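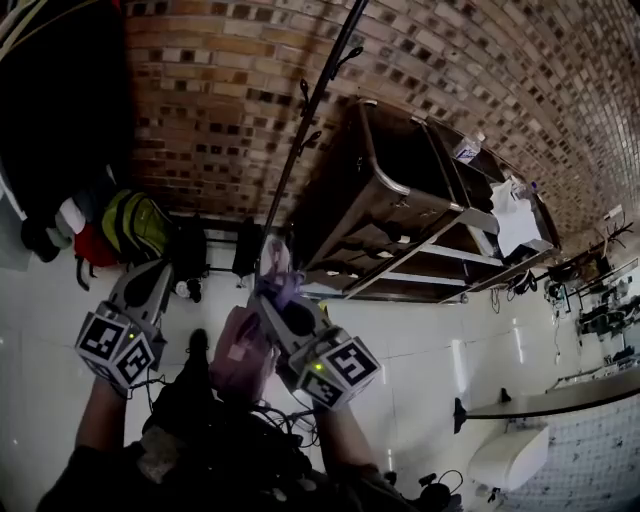
El color de una tela casi nunca es el color que tenía su fibra al principio. El algodón recién recogido es, por lo general, blanco o crema; la lana puede ser blanca, parda, gris o negra, según la oveja. Para obtener otros tonos hay que teñir. Una tela rosa con un pliegue de color lavanda, como la que aparece en la fotografía, muestra dos colores suaves que rara vez se encuentran en una fibra sin teñir. El Museo Textil Karamanlidis ha preparado este texto para el alumnado de primaria que visita la sala 7, dedicada a los tintes.

## Qué es un tinte

Un tinte es una sustancia con color que puede disolverse, casi siempre en agua, y pasar de esa agua a las fibras. Las fibras son los hilillos muy finos de los que está hecho un hilo. Cuando la tela se sumerge en el baño de tinte, las partículas de color entran en las fibras y quedan unidas a ellas.

La pintura funciona de otra manera. Forma una capa sobre la superficie, y por eso una tela pintada suele notarse más rígida en la zona pintada. Una tela bien teñida conserva su tacto.

## De dónde venían los colores

Durante miles de años, los tintes se obtuvieron de la naturaleza:

- **Rojo:** de la raíz de una planta llamada rubia, o de la cochinilla, un insecto pequeño que vive sobre las chumberas.
- **Azul:** de las hojas de la planta del índigo o de la hierba pastel.
- **Amarillo:** de la gualda, una planta de tallo alto.
- **Púrpura:** de ciertos caracoles marinos. Hacían falta muchísimos para teñir una sola prenda, y el precio era altísimo.

A mediados del siglo XIX, un joven químico inglés intentaba fabricar un medicamento en su laboratorio y obtuvo una sustancia de color malva. Comprobó que servía para teñir la seda – y así comenzó la industria de los tintes artificiales. Hoy, la mayor parte de la ropa se tiñe con colorantes de este tipo.
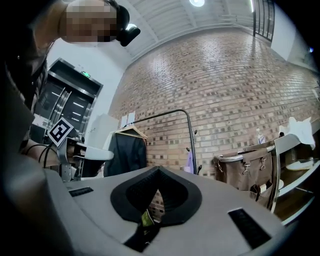
**¿Por qué algunas prendas destiñen al lavarlas?**

Porque una parte del tinte no ha quedado bien unida a las fibras. El agua arrastra ese color sobrante, que puede pasar a otras prendas. El agua caliente suele aumentar el efecto, de modo que conviene lavar por separado la ropa nueva de colores intensos.

## El mordiente

Muchos tintes naturales necesitan ayuda para quedarse en la tela. Esa ayuda se llama *mordiente*, palabra que viene de «morder». El más conocido es el alumbre, una sal que sirve de puente entre la fibra y el color. Según el mordiente elegido, una misma planta puede dar tonos distintos: con alumbre, la gualda produce un amarillo vivo; con hierro, un verde oliva apagado.

## Colores claros y colores oscuros

Para conseguir un tono claro se emplea poco tinte, o se deja la tela menos tiempo en el baño. El rosa puede obtenerse con una cantidad pequeña de tinte rojo. El lavanda se logra con un violeta muy diluido, o tiñendo primero de rosa y después de azul pálido.

## En el museo

El muestrario Berkmont, reunido por el maestro tintorero Orestis Petridis, contiene 873 muestras de lana y algodón. De ellas, 127 son azules. Se guardan en cajones con poca luz, ya que el sol debilita los colores – lo mismo que ocurre con una cortina colgada durante años junto a una ventana. Los cajones pueden abrirse de uno en uno, en presencia del personal de sala.

## Palabras para recordar

**Fibra:** hilillo muy fino, de origen natural o artificial.

**Baño de tinte:** líquido en el que se sumerge la tela para darle color.

**Mordiente:** sustancia que ayuda al tinte a fijarse.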